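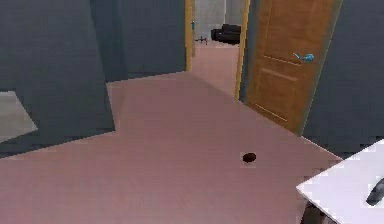 Living with colour

August 10, 2024

I grew up in a magnolia house. Magnolia walls, magnolia ceilings, a carpet my mum called oatmeal and my dad called beige, and that was the only decorating argument I ever heard them have. So when I got the keys to my own little terrace in Middale I went straight out and bought the loudest yellow in the shop. It was for the kitchen, and it was a disaster! Lovely at breakfast, but by teatime it was like sitting inside a custard.

I've lived here seven years now and I've painted that kitchen five times. The yellow went green, the green went a sort of muddy blue (my fault, I mixed two leftover tins), and at the moment it's a soft brick colour from Clidora that I'm very fond of. I buy the small pots first and slap them on lining paper, then move the paper round the room for a week. You'd be amazed how different the same paint looks beside the fridge and beside the back door.

Floors frighten people more than walls do, and I do understand that. You can redo a wall in an afternoon, but a floor means moving the sofa. Mine were bare boards when I came, and I did the whole of upstairs in floor paint for £80 – two coats, with a night at my sister's while the second one dried. The quote for carpet had been over £300, and that was just for the landing and the box room.

Dark walls are my latest craze. I'd always been told they make a small room smaller, and maybe they do, but my front room is for telly and reading and I don't need it to feel like a ballroom. I've got a deep greeny black in there and every lamp in the place looks better for it.

The hall is next. I've promised myself I'll start in September, once I've decided between two reds.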